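When our shop started sending battery jobs to the robot benches last February, the notice on the board said the change would "free staff for higher-value work." I have been trying since then to find out what that work is. I repair small electronics for a living. I have done it for 13 years, the last six of them at Dirnance, where most of what comes in is remotes, testers, door sensors and other handheld devices that rental companies would like to see back in service by the end of the week.

I am not against the robots. I want to say that early, because people who write about this tend to be sorted into one pile or the other before the second paragraph. A battery swap is dull. You take a screwdriver, open a compartment, get the old cell out, put the new one in, close it and reach for the next. On a busy shift I used to do 300 of them. My right wrist has opinions about that number, and I don't miss it.

What I do miss is harder to put in a notice. When you hold 300 devices a day you learn things you never set out to learn. You feel that a cover is stiffer than it should be. You smell a leaking cell before you see it. You notice that all the bad contacts this week came from one customer, and you walk over and tell the person who deals with that customer. None of this was in the job description, and so none of it was in the description of what the job would lose.

Marek Vaněk, who set up our first benches, understood this better than the people who bought them. In his first week he asked each of us to do ten units while he watched. Then he asked us to do ten more and talk. He filled most of a notebook. The second notebook was about screws, which I found funny until I tried to explain to him how I know when a screw has seated.
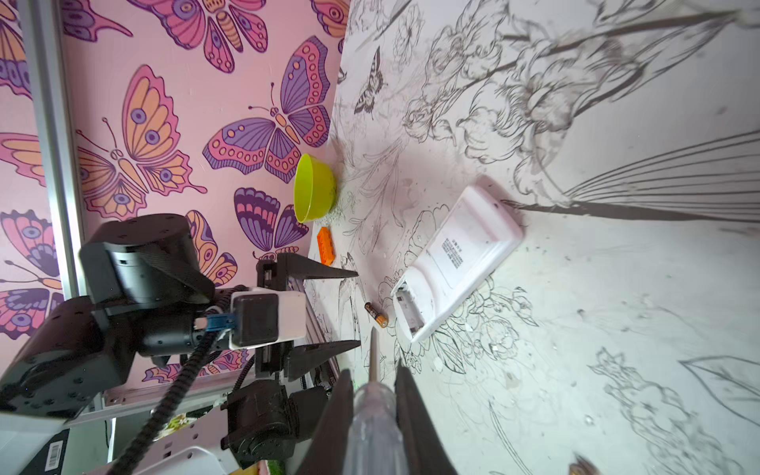
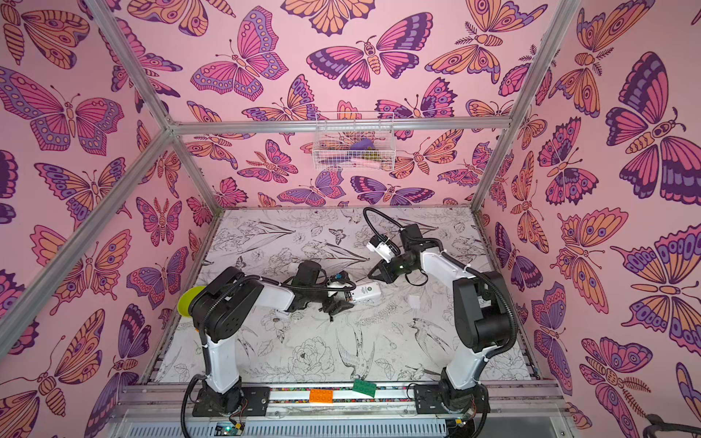

The skill is in small adjustments, and most of us could not have told you we were making them. Marek's question was always the same: how did you know to do that? Half the time the answer was a shrug. I now think those shrugs were the most valuable thing in the building, and the company got them for our ordinary hourly rate.

That brings me to pay. Four of us spent most of last spring teaching the benches and correcting them. We were paid as repair technicians. The outside firm that did the same kind of work at our Vustham site billed it as engineering. I don't say this out of envy. If a person's know-how is being moved into a machine that will use it for years, that is a different thing from eight hours of repairs, and the pay slip ought to show it. A one-time bonus would be a start. A new job grade would be better.

Then there is the question of who stays near the work. We used to have nine people on batteries and we now have three, who look after the benches, clear jams and handle whatever gets rejected. Nobody was fired. Two retired, one moved away, and the others went to the board repair line, where they are slower than the people already there and know it. Management counts this as a success, and by the usual measures it is. Output went from 333 units a shift per bench to around 600 by the fall.

But the three who stayed see only the rejects. They get the cracked covers and the corroded springs, one after another, with no good units in between. Michalík, who has been on batteries longer than anyone, told me he has started to lose his sense of what normal feels like. He now takes a tray of good units once a week and does them by hand. He does it on his break. I think it should be on the schedule.

I would also like new hires to spend a month doing the job by hand before they supervise a bench. The answer I got was that this would be paying someone to do what the machine already does. Well, yes. Cidia, our parent company, still makes its drivers learn to read a paper map, and I have never heard anyone call that a waste.

The machines will get better. The next ones will probably need fewer of my shrugs. There will still be a day when a customer sends in a device with a new kind of latch, and somebody will have to sit down with a screwdriver and work out how it comes apart. I would like that person to have been kept in practice, and to be paid for knowing how.

The schedule for the next quarter is being drawn up now. I have asked for two hours of hand work per week for everyone on the benches, and I'm waiting to hear.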